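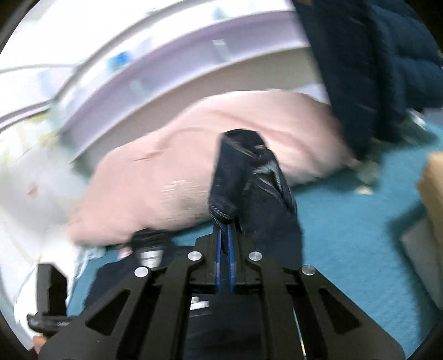 # Lopes H2 Hand-Held Gripper

The Lopes H2 is a two-finger gripper for recording household and shop-floor handling work. An operator holds it by the handle and does the chore at normal speed. The recordings are used to train arm-mounted grippers with the same finger geometry. It is sold by Vekico to labs, laundries and integrators.

## Specifications

| Item | Value |
|---|---|
| Mass, with battery | 605 g |
| Finger opening | 0 to 85 mm |
| Fingers | Narrow, parallel, replaceable |
| Frame | Plates, bolted, with cut-outs |
| Logging | Finger opening, grip force, tool position |
| Finger pad life | around 1000 hours |
| Operating temperature | 5 to 40 °C |

## What it is used for

Most units are used on laundry. Garments of different size and weight end up in one pile, and a small knit item has to be pulled clear of a large soft one before anything can be folded. A person does this without planning. A machine has to find an edge, close on one layer, and lift without bringing the rest along.

Other current uses are shelf restocking, emptying totes and loading light parts into fixtures.

## Can a machine do the chore yet?

In part. Stirkalico ran a sorting trial in March with an arm-mounted H2 and a model trained on 1000 recorded picks. The task was to take single items from a mixed pile and place them in the correct bin.

- Items attempted: 208
- Towels and flat cotton: reliable, slower than a person
- Socks and small knits: usable, with frequent double picks
- Padded jackets: poor, the fingers slip on the outer shell
- Turning sleeves right side out: not achieved

Nisha Uniyal, who ran the trial, rates the system as suitable for unattended pre-sorting where double picks can be caught downstream. She does not recommend it for folding. Vekico agrees with that assessment and does not sell the H2 as a folding solution.

Shop-floor results are better where parts are rigid and arrive in a known position. For those jobs a conventional fixed gripper is usually cheaper.

## In the box

- H2 gripper with handle
- Two pairs of fingers
- USB-C cable, 2 m
- Hex key for the frame bolts
- Calibration card

The arm adapter plate is sold separately. Check the bolt pattern before ordering; the Hirport plate fits the H2 but not the older H1.

## Maintenance

Wipe the fingers with a damp cloth after textile work. Lint behind the pads causes a false force reading. Retighten the frame bolts after the first week of use. Recalibrate after any finger change.

Orders and spare parts: Domenica Lehner, Vekico sales desk. Lead time is three weeks as of August 2025.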